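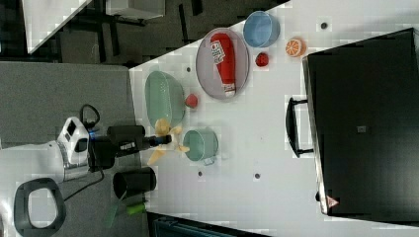 Susholm Saddle

Susholm Saddle is a low pass on the Lerncombe Way, a long-distance walking route of 166 kilometers. It lies at 400 meters above sea level and is the point at which the coastal and inland branches of the route join. From the saddle, walkers follow a single marked path to the town of Lerncombe, the end of the route.

Name

The first part of the name is taken from the farm of Susholm, on the north slope. Older maps mark the pass as Rarell Gap, after the village on the south side. Both names were in use until the route was signed, when the present form was adopted for all waymarks.

Route

The coastal branch reaches the saddle from the west by a graded cart track. The inland branch climbs from Rarell on a narrower path, paved with flat stones on its upper section. The two meet at a stone marker 5 kilometers from Lerncombe. The marker carries the distance to each starting point and a carved arrow.

East of the marker the path drops through mixed woodland, crosses a minor road and enters Lerncombe by the old mill bridge. The descent is exposed to wind in its first part and can hold snow until March.

Facilities

A walkers' hostel, Butkienė House, stands below the marker on the Rarell side. It has dormitory beds, a kitchen for guests and a drying room. Route passes are stamped at the front desk. Drinking water is available from a tap on the outside wall throughout the year. There is no shop at the saddle; the nearest is in Rarell.

Use

The hostel register for the last full season lists 1,803 overnight stays. Most walkers arrive by the coastal branch. Camping is not permitted at the saddle or in the woodland to the east.

See also

Lerncombe Way
Rarell
Lerncombe mill bridge

Last edited September 28, 2025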